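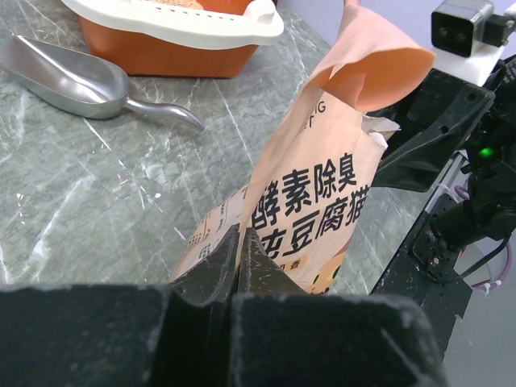 Arms on the litter station, what happens to my crew?
Posted by Edith Cusi, Sun 29 March

I run the evening shift at Presine, cat boarding. 70 boxes a night, all topped up by hand from paper bags. Owner now wants the two-arm setup from Clovoden to take over the scooping and refilling. My people are asking me if hours get cut and I have nothing to tell them. Anyone been thru this? What did the day look like after?
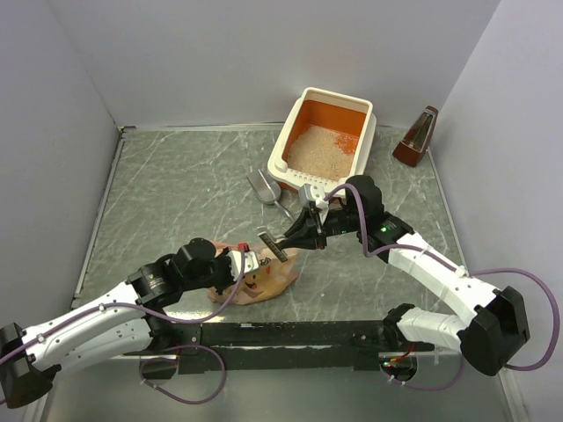 Shafiq Paul
Had ours since November. No one let go but the job changed a lot. Less bending, less dust, more standing by and clearing jams. Two of my guys hated that part, they liked having their own row and own pace. Get the owner to put the hours in writing BEFORE it gets switched on. Also ask who gets called at night when it stops. For us it was the shift lead, no extra pay, took 6 weeks of arguing to fix.

Bags are the slow part btw. Paper folds over, tears where you dont want it. Somebody still has to look at each one and sweep the counter. 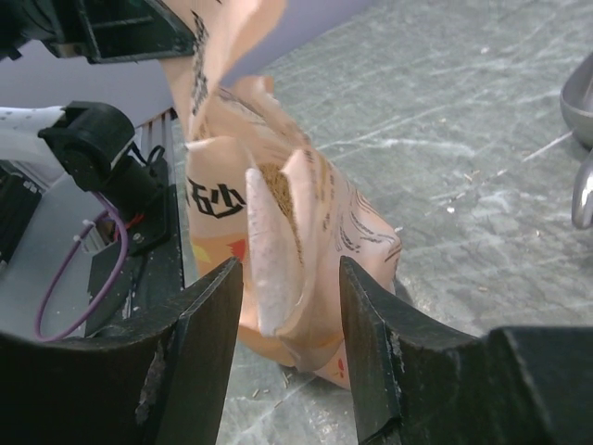 Bag torn open at the top, crumbs on the counter.

Zinhle Van Wyk
Depends on the owner. Ours said "nobody loses anything" and then just didnt replace people who quit. Watch for that.

Sumaiya Khondokar
What Shafiq said about writing. And ask for paid training, your crew knows the boxes better than the installer does. One of mine does the setup now and got a raise. The rest no change in pay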